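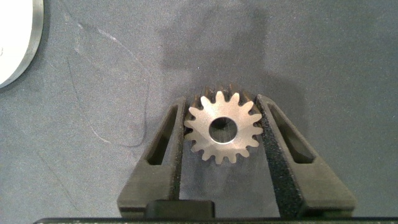 Sixteen rounded teeth and a generous bore: a small metal spur gear, face on.

The Little Wheel in the Biscuit Tin

13/11/2020

630 shares | 14 comments

My grandfather kept his gears in a biscuit tin on the second shelf of the shed, underneath the paint he was never going to use, and if you were a child who could be trusted not to put things in your mouth you were allowed to tip them out on the bench and sort them. I sorted them by size, mostly, and then by colour (the brass ones always won), and then I would try to make two of them roll together across the wood, which almost never worked, as they had come out of different machines and had no reason to get along.

I have been thinking about that tin all through November, because I have spent a good part of the month among people who look after old machines in and around Velham, and every one of them has a tin. Some have graduated to drawers. One workshop on the Dusano road has a whole wall of them, 778 little drawers with handwritten labels, and the fellow behind the counter could put his hand on what I asked for before I had finished asking.

A spur gear is the plainest member of the family. The teeth run straight across the edge, in line with the hole in the middle, so that if you stretched the thing out like dough you would only get a longer gear of the same shape. Look at one with a bit of thickness to it, tilted slightly towards you, and you can see the back ends of the teeth lined up in shadow behind the bright front ones. It is a lovely, honest sort of shape, something between a star and a flower, and I'm afraid I have become a bore on the subject at dinner.

Speaking of bores! That is the proper name for the hole, and it matters more than I ever understood as a child. The teeth get all the attention, but a gear with perfect teeth and a worn bore will wobble on its shaft and chew up its neighbour inside a season. At the Gondal clock and pump rooms, where I was given a stool and a great deal of tea, the first thing they do with any gear that comes across the bench is slide it onto a clean test shaft and give it a gentle waggle. If it rocks, it goes in one tray. If it sits snug, they turn it slowly and look along the teeth for any that have gone thin on one side.

After the waggle comes the counting, and I was hopeless at it. You would think sixteen was a number a grown woman could reach without help, but a wheel has no beginning, and I sailed past my starting point twice. The trick, which I now pass on to you, is a dab of chalk on one tooth. Count from the chalk, come back to the chalk, write it down before anyone offers you a scone.

The number is what tells you how fast things will turn. Sixteen teeth driving thirty-two gives you half the speed and, leaving aside what you lose to friction, twice the turning force. My grandfather must have explained this to me with his hands, meshing his knuckles together, and I nodded and went back to my brass pile.

Buying a replacement is its own adventure. I went looking for one for our old Jeletti mincer, which has sat seized in the pantry since we moved, and learned that size and tooth count will only get you part of the way. The teeth have to be the same pitch as well, or they will bind. Measure across the tips, measure the bore, measure the thickness, and take the old gear along in your pocket even if it is in two pieces. Mine was in three. The new one cost less than the petrol to fetch it.

Cleaning is easier than you'd fear. Warm soapy water and an old toothbrush will get most of the muck out from between the teeth, then dry it thoroughly (a low oven is fine, if your household is forgiving) and wipe it over with a drop of light oil. Go easy with the wire brush, particularly on the curved sides of the teeth, where a smooth surface is doing all the work.

The mincer is back together and clamped to the kitchen bench. The tin, I should say, came to me in the end. It lives on my own shed shelf now, underneath my own paint, and last week my neighbour's boy asked if he could tip it out.

2,686 views | Share this story | Save for later

Search stories, places, makers Go

Contact us | © 2020 All rights reserved | Back to top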